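Hutham, 23/06/2016

Auf Einladung der Schulleitung besuchte eine Delegation des Kreisvorstands unter Leitung des Vorsitzenden Tarık Oral den Tag der offenen Tür am Gymnasium Hutham. Oral hatte die Schule selbst bis zum Abitur besucht. Der Ortsverband Galler war mit zwei Mitgliedern vertreten.

Nach der Begrüßung in der Aula führten Schülerinnen und Schüler der Oberstufe in 10 Gruppen durch das Haus. Das Gymnasium zählt derzeit 424 Schülerinnen und Schüler; zur Veranstaltung kamen fast 200 Gäste, darunter Eltern künftiger Fünftklässler sowie Vertreter der Gemeinde Parton.

## Gespräch mit der Schülervertretung

Im Mittelpunkt des Nachmittags stand eine Aussprache mit der Schülervertretung. Angesprochen wurden die Busverbindung nach Parton, die Öffnungszeiten der Bibliothek und die ausstehende Sanierung des Alvarado-Baus. Der Vorsitzende sagte zu, die Frage der Busverbindung in der Julisitzung des Kreistags vorzubringen. Zur Sanierung verwies er auf das laufende Vergabeverfahren, dem er nicht vorgreifen wolle.

Anschließend besichtigte die Delegation das Schularchiv. Dort werden Jahresberichte, Klassenbücher und Programmhefte früherer Schulfeste aufbewahrt. Die Schulleitung bat um Unterstützung bei der Erschließung der älteren Bestände. Der Kreisvorstand wird hierüber gesondert beraten.
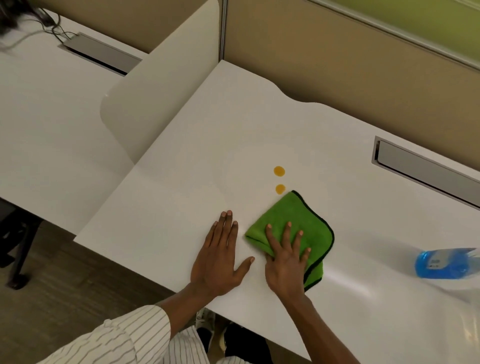

**Rubrik: Kreisverband / Bildung und Schule**

Der Kreisvorstand dankt der Schulleitung und dem Kollegium für den Empfang. Schriftliche Anfragen zum Besuch nimmt die Geschäftsstelle in Hutham entgegen.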